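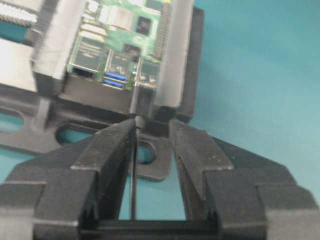
Black gripper fingers over a teal tabletop.

Skamumau redaction software, review after a month of proper use

Quick one as I'm between hearings and have promised this to several people by email already. Easier to put it up once.

Background if you're new: I cover courts and prisons, mostly military discipline cases and what comes out of them, on my own, from a desk in Finddale. Lot of paper. Charge sheets, witness statements, visit logs, letters from inside, stuff sent by people who would lose a job or worse if their name was left in. All of it has to be cleaned before I publish any of it or show it to a lawyer. For years I did this with a black marker, a photocopier and then a scanner. Works. Slow. Smells.

Skamumau is made by Rugemalira, small firm, sells to law offices mainly. Desktop program, runs offline, blacks out text in PDFs and scans and strips the hidden data out of the file. £19 a month or you can pay for the year, I'm paying monthly until I make my mind up. No free version. There is a trial but it stamps every page so no use for real work.

Not paid for this, nobody sent me anything, bought it on my own card.

Setting up

Fine. Download, licence key, restart. It asks on first run whether it can send crash reports, say no. It asks again after the first update, say no again. That second ask annoyed me more than it should have but for a program whose whole point is keeping things in, don't ask twice.

You can turn the network off altogether and it carries on working. I did a full week with the laptop's wifi switched off and it never complained. Licence check only happens when you start a new month. Big tick. It was the main thing I wanted to know before buying and the website buries it in the FAQ.

The big test

Had a bundle of 354 pages from a court martial appeal, part typed, part photocopied, part somebody's handwriting. The appeal was about material taken off a work system and passed on, and the bundle is full of names that have no business being public: junior ranks, a medic, two families, a welfare officer. I'd already done this bundle by hand last winter so I had something to check the program against.

You make a list of the words you want gone. Names, service numbers, street names, a phone number. Then press Find and it marks everything in yellow, nothing is blacked out until you press Apply. Good design. You go through, untick the wrong ones, add the ones it missed.

Typed pages: very good. Caught names split over two lines, which I did not expect, and initials if you tell it to look for them. Caught one I had missed with the marker. Bit of a cold sweat there, thankfully on a page I never published.

Photocopied pages: patchy. If the copy is clean it copes. If it's a copy of a copy with the grey smear down one side, it reads rubbish and marks nothing, and doesn't warn you. This is the big problem and I'll come back to it.

Handwriting: forget it. Doesn't claim to do handwriting, to be fair, it says so in the manual. You draw the boxes yourself.

Total misses across the bundle, 27, nearly all of them on the bad photocopies. I don't call that awful for a machine. It's awful if you trust it, though. One of those was the full name and home village of a witness who was a teenager at the time.

The silent failure thing

So. When Skamumau can't read a page it treats it as a page with nothing on it to find. In the side panel you get a little grey zero next to the page number. You also get a little grey zero next to a page it has read perfectly well and that is clean. Same zero! No difference at all.

I wrote to Rugemalira about this. Reply came the same afternoon, polite, said it was "on the list". Asked what list and when. No answer to that so far.

What I do now: run the text layer view first (View menu, then Show Recognised Text, it's near the bottom) and flick through looking for pages of gibberish or blank ones. Those go on a seperate pile and get done by hand. Adds a fair bit of time but it's the only way I'd use it. If you buy this and read no further, do that.

Does the black stay black

Yes, as far as I can tell. The old embarrassment, where you can copy the text from under the black box and paste it somewhere, doesn't happen here. Tried it in several readers. Tried pulling the file apart with a free tool. The words are gone from the file, and on scans the picture underneath is overwritten. Author name, edit history, comments, bookmarks, all stripped.

File name isn't changed though. Obvious when you think about it but I nearly sent a lawyer a beautifully cleaned statement with the man's surname in the file name. My fault. A prompt would be nice.

One more: box width. By default the black box is exactly as wide as the word it covers. With a short list of possible people and a fixed typeface, anyone patient can work out which surname fits. There is a setting for this, Pad Boxes, which makes them all the same width or random. It's OFF by default. Turn it on. Can't understand why you'd ship it off.

Prison letters

Other half of what I do. Letters from people in custody, mostly from Gudodside, mostly handwritten on lined paper, phone photo taken by a relative and sent on. People asking to be moved, people who've had an appeal knocked back, people who aren't getting the medical care they were told they'd get. They want it read, they don't always want to be named and they very often name others without thinking. Cellmates, officers, a nurse.

For these the program is just an expensive marker pen. You drag boxes. Dragging is smooth enough, undo works, you can zoom right in. It straightens wonky photos, which is handy, and it strips the location from phone pictures, which matters a great deal when the relative has taken it on their own kitchen table. I'd pay something for that alone. Not nineteen quid a month.

You can't rotate a box. Every photo of a letter has lines going slightly uphill and the boxes only go square, so you either cover half the line above or leave the tail of a g poking out. Tails matter. Someone who knows the writing can tell a lot from a tail.

Speed

Old laptop, nothing special. Find took three minutes on the big bundle the first time and less after. Apply is slower, go and make tea. It froze on me a couple of times on huge scans but never lost the work, there's an autosave that puts you back where you were.

About that autosave. It keeps an uncleaned copy in a temp folder while you work. It's meant to delete it when you close the file. When the program freezes and you force it shut, it stays there. I found old ones. Full names, everything. If your machine could ever be looked at by anyone, and in this line of work assume it could, check that folder after every crash. Manual has the path in the back pages. Better still keep the whole lot on an encrypted drive, which you should be doing anyway.

Against the marker pen

By hand that bundle cost me the best part of a week, evenings included. With Skamumau, including the gibberish check and doing the bad pages myself, it was two days with a break for a hearing. So that's real. And the output is nicer, searchable still, lawyers prefer it, and my back prefers it.

But the marker makes you look at every page. That's what I noticed most. With the program I caught myself skimming yellow marks and not reading, and you can't list a phrase you don't know is there. "The corporal with the red car" identifies a person just as well as a surname does and no word list will find it. I now do a slow read at the end with the phone in another room. Boring, do it.

Niggles, no order

Search list can't be saved per case, only one list, so I export and import it each time like it's a cassette.

Manual is decent but written for law offices. All the examples are house sales.

Dark mode makes black boxes on dark grey. Come on.

Dates: it'll find dates if asked but marks every single one, including the ones in the page footer. Unticking them takes forever.

Log of what was redacted is on by default and it lists the redacted words in plain text, next to the cleaned file. Read that again. Turn it off or move it somewhere safe before you send a folder to anybody.

Shortcut for Apply is right next to the shortcut for Save. I have big thumbs.

Who's it for

If your stuff is mostly typed, court transcripts, emails, official reports, FOI replies, get it, it'll pay for itself. Change the defaults first (pad boxes on, log off, crash reports off). If it's mostly letters and phone photos don't bother, find somthing cheaper that strips the location and draws a box.

If you're a source and thinking of using it on your own documents before passing them to somebody like me, please be careful. It cleans the file, it doesn't do anything about how you got the file or who else had the same copy. Talk to a solicitor first if you possibly can.

Keeping my subscription for now. Will update if Rugemalira sort out the grey zeros, and I'll look again in July either way. Comments are open but I'm in court most of this week so slow replies, sorry.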